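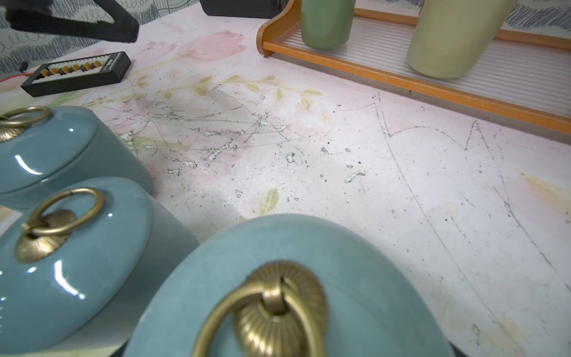
Renting my place out while I'm away and the wallpaper is the sticking point. The agent at Manurung says patterned walls put renters off and wants everything painted white before the listing goes up in September. I've lived with the paper for years and I like it. It's grey and white scribble, loops and zigzags and hatching, and I put a white table with faded botanical print against it, so I know I'm already over the limit for some people. The paper is in good shape apart from one seam by the door. Painting means stripping it, fixing whatever plaster is under there and two coats. The quote I got was more than a month of rent. Has anyone let a place with strong patterned paper and did it cost you anything in the end?

posted by diltberg_dan

Strip it. I've let 4 apartments over the years and the ones that went quickest were plain. People scroll through listings fast and anything busy gets skipped. You can love a wall and still not want it in a rental.

posted by hallway_moth

I disagree with Dan. My building is old and half the units have original paper. They rent fine. What renters ask me about is water pressure, parking and whether the bedroom faces the street. I have had one person mention the paper in all that time and she wanted to know where to buy it.

posted by Gilang Tarigan

How is it stuck on? If it's the paste-the-wall kind it may come off dry in full strips. Lift a corner behind a piece of furniture and pull slowly, low angle. If the face comes off and leaves backing, you're looking at soaking and scraping. Old paste has to be washed off before paint or you'll get crazing. Ask me how many times I've skipped that step. (2)

posted by scribblewall (original poster)

Thanks all. Gilang, it's paste-the-wall, bought from Pukitz when they still had the store on the corner. I tried a bit behind the bookcase and the face came away with the backing still on, so maybe it wasn't primed right. Hallway_moth, that's good to hear. My unit is in a newer building though, and the others on my floor are all white.

I should add that the agent wants the tiles gone too. Those are patchwork style, off-white with slate-gray patterns, dots on one and a diamond lattice on another. I've got an orange-brown wood rack in front of them with a blue-green canister. I can take the rack and the canister with me. The tiles I'm not touching.

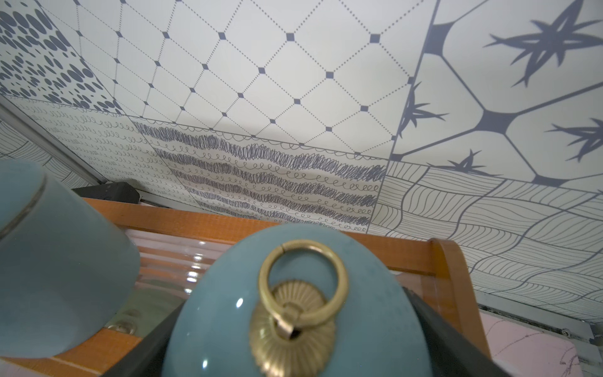

Leave the tiles alone, says Joltulholm, and I'd take that as final. Pulling tile turns into a wall repair every single time, and then you're matching a new surface to an old one. Gray and off-white counts as neutral to anybody who has looked at rentals this year. If the agent pushes, ask for the name of one renter who walked away over tile. On the paper I'm closer to Dan. I'd do the wall that shows first in the listing and leave the rest.

posted by diltberg_dan

Fine on the tiles. I still say all the paper goes. Doing one wall looks like you ran out of money.

posted by hallway_moth

It looks like a feature wall, Dan. People pay for those.

posted by perkins_lane

Can you paint over the paper? I did it in a hallway with an oil-based primer first and it has held up. You can see the seams if the light comes in sideways. Cost me about 100 dollars in primer and paint and one weekend. Glue the loose seam down before you start, and cut out any bubbles and fill them.

posted by Gilang Tarigan

Please don't. Whoever strips it after you will have paper, primer and paint to get through. I've scraped walls like that and I charge double for them.

posted by perkins_lane

It's my hallway and I'm the one who would be stripping it, so I can live with that.

posted by scribblewall (original poster)

I called Manurung on Tuesday and asked whether they would list it as is for the first few weeks. They said yes, but they want it in writing that I turned down the advice. I'm going to glue the seam, leave the rest and see what kind of calls come in. If it sits empty I'll get the steamer out. Perkins, which primer was it, in case I end up going your way on the short wall?

posted by perkins_lane

I'll check the can when I'm home.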